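09/04/2023

Spent the morning on the Verkow sourdough log again. The rye starter came back from the fridge sluggish, so I fed it 200 g flour and gave it 2 hours on the shelf by the boiler - big mistake, way too warm in there!
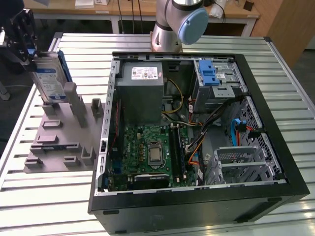

## Batch 5

Went with the Zunitden flour this time (the Gazi bag is nearly gone, need to reorder). Dough weighed 933 g before shaping and felt slack, a bit like wet putty.
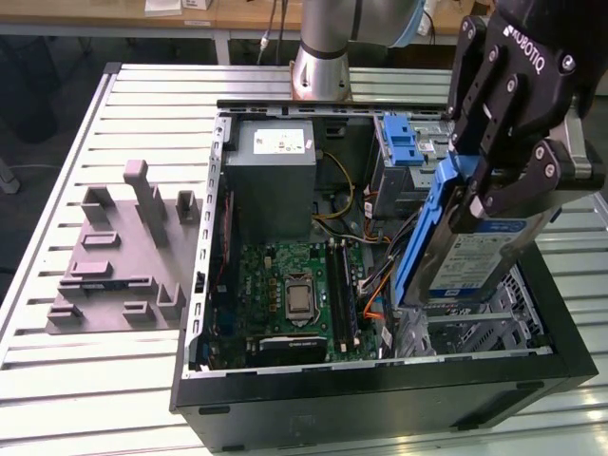 Anyway, I cut the water a little and the second fold held much better. Try the Stirnarmont salt next, and a cooler shelf.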